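Chapter 4
Work Surfaces: Laminate Tabletops and How to Read Them

Draft for class use, September 2, 2026. Page numbers in the margin still refer to the old edition, ignore them.

Before you start

Bring: a pencil, a soft cloth, a flashlight, your notebook from Chapter 3. No sandpaper. People ask every term. No sandpaper in this chapter at all.

Where we are. Chapter 3 was solid boards. Knots, end grain, cupping, the lot. This chapter is tops that look like boards and are something else. Most tables you will be asked to clean, repair or price are this kind. Kitchens, offices, school benches, the break room.

What a laminate top is

Short version. A core, usually particleboard or MDF. A thin decorative sheet glued on the upper face. A backing sheet underneath so the panel stays flat. Edge banding round the outside. The grain you see is printed on paper, under a clear wear layer. Wear layer goes, print goes right after it, and then you have a brown patch and no way back.

Learn these terms now, they come up on every job sheet:

Core. The thick part in the middle.
Decor paper. The printed layer.
Wear layer. Clear, hard, on top.
Balancer. The sheet on the underside.
Repeat. The distance before the printed pattern starts over.

Rok Dimitrov's rule for telling print from wood, which we use all through the book: find the edge. On a solid top the lines on the face carry on over into the side in some form. On a laminate top they stop dead at the banding. Takes ten seconds. Do it befor you quote a price.

Second check, the repeat. Look for one odd shape in the grain, an arc or a dark streak, then go looking for its twin. Short top, you may not find one. That proves nothing either way, go back to the edge.

Pale tops

Sold under all sorts of trade names. Our practice panels are Plustby and Vastdale, the older ones in the rack are Charvát. Plustby is the smooth one. Vastdale has a slight texture and holds dirt in the low spots, so brush first, cloth second. Rack number 2727 is a mixed batch, check the label on the back.

Pale tops are forgiving about dust and terrible about pen, tea and cheap rubber feet. They also change a lot with the light. Cool flat light pulls the yellow out and the same panel looks gray. Never match a repair stick to a top under one lamp. Carry it to the window, then look agian.

Fig. 4.1. Pale wood-look top under soft, slightly cool light. Follow the fine grain lines, then the broader arcs and darker bands.

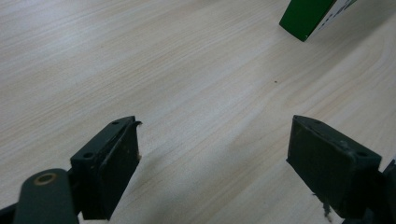
Department of Furniture Care and Repair

Exercise 4a. Copy the main grain lines of Fig. 4.1 in pencil. Five minutes. Direction first, then the long waves, then the wider arcs. Don't shade. Note where the surface gets brighter and where it drops off, you'll want that for the color section on page 55.

Exercise 4b. Same again with a practice panel of your own. Edge test, repeat test, color at the window. Write down all three results even if the first one settles it.

Remigiusz Lis marks these, so legible please. Panels go back in the rack face to face with paper between. Cleaning starts on page 47, read the bit on solvents before you open anything.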